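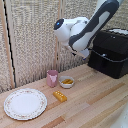
Storage for a Shared Worktable: Report of the Second Project
Course: Furniture and Interior Use
Group members: Hiyori Furukawa, Joyce Kioko, Adhiambo Mfaume
Supervisor: Witold Czerwiński
Submitted: February 9, 2021

1. Why we chose this subject

The large worktable in the Nillunura study room is used by many students in one day. Each person brings own materials, and when the next person comes, the table is often still full. Our group wanted to know if one closed box, which always stays on the table, can help to keep the surface free. We also wanted to learn if a dark box disturbs the calm look of the room, which has light wood and light textile colors.

2. The table and the room

The tabletop is made of narrow strips of wood placed side by side. The strips do not have the same color. Some are pale beige and some are more like honey, and a few are clearly darker. At first we thought the dark strips were stains, and Joyce tried to clean them with a damp cloth. They are the natural color of the wood. According to the room book, the table was bought in 2004 and the surface was oiled again two times after that.

Behind the table there is a cream and light gray backdrop with a coarse, knotted pattern. A light wooden post stands at its side. We did not change anything in this part of the room.

3. The box

We compared two boxes, one open and one closed. The open one was easier to use, but after a few days it was filled with paper cups and old notes. For this reason we continued only with the closed one. It is black, with a silver latch on the front. We keep in it rulers, pencils, tape, cutting knives and the Jotside notebook where users write their comments.

The place of the box was discussed for a long time. Adhiambo wanted it in the middle, so everybody can reach it. Hiyori wanted it at the right side, because large drawings need one long free area. We tested both places, and the right side was better for drawing. People who sit at the left must stand up to reach the box, and two of them complained about this in the notebook.

4. What the users told us

We asked 30 students to fill in a short form, and 23 forms came back. Most of them wrote that the table feels bigger now, although it is of course the same table. Several persons did not like the color of the box. One wrote that it looks "like a suitcase that somebody forgot." Other users said that a dark box is easy to find and does not show dirty fingers.

The latch was also mentioned. It makes a sharp noise when it closes, and the study room is quiet. We put a small piece of felt behind it, but the felt fell off after some days. Awuor Mbwambo from the workshop advised us to use thinner felt with a stronger glue. We have not tried this yet.

5. Problems in our work

We did not measure how much time people need for tidying before the box came, so we can not compare it with the time after. This was a mistake in our plan. Also, the forms were filled in mainly by students of our own year, who know us and maybe wanted to be kind.

6. Next steps

In March we will repeat the form with students from the Kariuki building. We want to add a tray inside the box for the small things, because pencils and tape are now mixed at the bottom. The knives will get their own cover. If the new felt stays in its place, we will leave the box on the right side of the table until the end of the term.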